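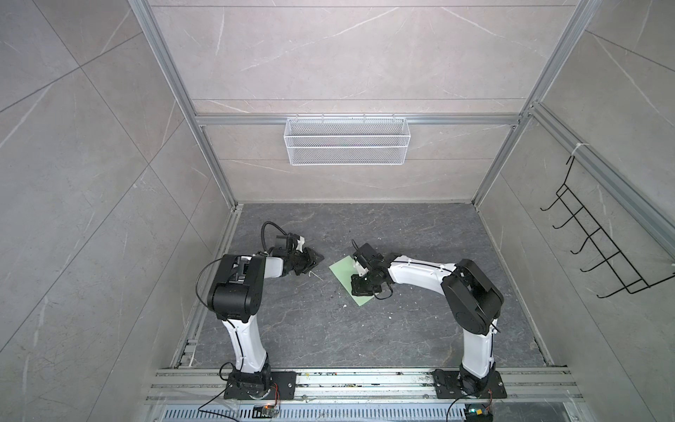
Workshop tips: keeping a two-arm cell in good order

Posted Nov 28, 2023 by Oratile Mabaso

These are the habits we've settled into at the Netovville shop. They suit any small enclosure with a pair of arms on one rail.

Sweep before you start
Little specks on the floor end up under whatever sheet you're working on, and the gripper presses them in. Use a soft brush, then a barely damp cloth. Never use an air line. It blows grit down through the vent strip and onto the boards.

Check the base plates
Power off first. Hold each arm low down and rock it gently. If the plate shifts on the rail, snug the bolts a bit at a time, going corner to corner. We do this every 55 hours of running, and again after any bump.

Look over the cables
Bend each elbow by hand through its full travel and watch the cable. It should have slack at both ends. The coiled one above the wrist needs room to stretch -- don't tie it down.

Wipe the gripper fingers
Rubbing alcohol on a lint-free rag is fine. Leave them to dry for 4 minutes before switching on.

Hang things up
A wire basket and a hook rack on the frame keep rags and keys off the floor. Cable ties will hold a light rack, but they go brittle, so we swap ours every August.

Write it down
Our notebook is at page 182. Date, what was loose, what was changed. When the left arm at Vanthorpe began to droop, the old entries pointed us to the same elbow screw.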